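Plomau Community Kitchen – Food Storage and Preparation Inspection
Inspected by: Shivam Chaturvedi
Date: March 2022
Form 321

1. Dry goods kept off the floor and away from walls. Satisfactory.
Comment: Rice and flour are on the lower shelving. Two flour bags had no received date.

2. Open dry goods covered when not in use. Needs attention.
Comment: Lids are to be ordered through Zonberg.
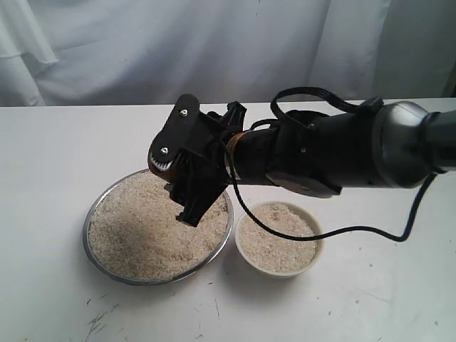 May opened rice be returned to its original bag?
Opened rice should go into a lidded, labeled container, and the original bag should be discarded.

3. Refrigerator log complete. Needs attention.
Comment: Entries are missing for 3 mornings. The Jara unit read 39 degrees at inspection – within limits.

4. Work surfaces washed and sanitized between tasks. Satisfactory.
Comment: Test strips are kept beside the sink. The current pack expires in July and

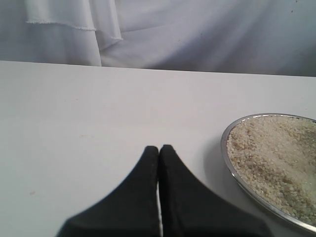

should be replaced before that date. Staff were able to state the correct sanitizer strength when asked.

5. Handwashing sink clear and stocked. Satisfactory.
Comment: Paper towel dispenser is stiff. Maintenance request entered.

6. Wooden items free of cracks and splinters. See comment.
Comment: Wooden items are to be washed by hand, dried upright and checked monthly. Discard any item with an open split.

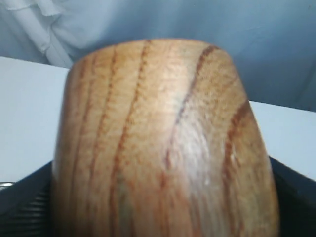 Item 6: wood with visible vertical grain.

7. Pest control records on file. Satisfactory.
Comment: Flultent visit report seen. Door sweep at the rear entrance is worn – replace within 26 days.

Result: Pass with corrections. Items 2 and 3 to be rechecked.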